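Marwat Hand-Held Gripper Kit: evaluation unit
Assistive Handling board, Product reviews

Girnow_Workshop
Posted Apr 23, 2020

Our department has been assessing the Marwat hand-held gripper kit for the collection of garment-handling demonstrations. The pair is priced at 900, with replacement finger pads at 29 per set. Members considering a purchase may find the following of use.

The trials were carried out on a made-up bed with ordinary household clothing. Knitwear was included at the request of our partners in Dondley, whose earlier work was confined to towels and flat cotton. A buttoned cardigan is a reasonable test, as the sleeves seldom lie the same way twice and the front must be kept closed during the first fold.
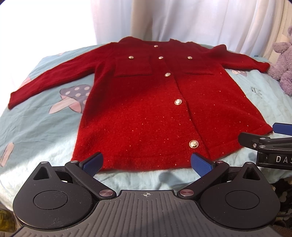 Findings to date
1. The blue textured pads hold a fuzzy knit well at the hem. Thin cotton is less secure.
2. The operator's wrist tires before the mechanism does. We now limit each session to 23 folds.
3. The printed instructions do not cover the cleaning of the pads. Lint should be removed with a dry brush.

We have logged 496 folds and intend to continue.

cesero_lab
Thank you for a helpful report. I must disagree on the first point. In our use the pads pulled loops from a loosely knitted jumper, and we returned to smooth pads for all wool. I would not recommend the standard set for knitwear without that warning.

Girnow_Workshop
The point is accepted for loose knits. We have seen no such damage, but our garments have been of a closer knit. The text of our report to Marwat will be amended.

dondley_textiles
We would also question the price. The kit we obtained in December included a spare set of pads, and the present offer does not. Members should ask for a written list of contents before placing an order.

cesero_lab
Agreed. May I ask whether the hem is gripped with one hand or both?

Girnow_Workshop
Both, from the bottom edge, with the garment front side up. The sleeves are dealt with afterwards.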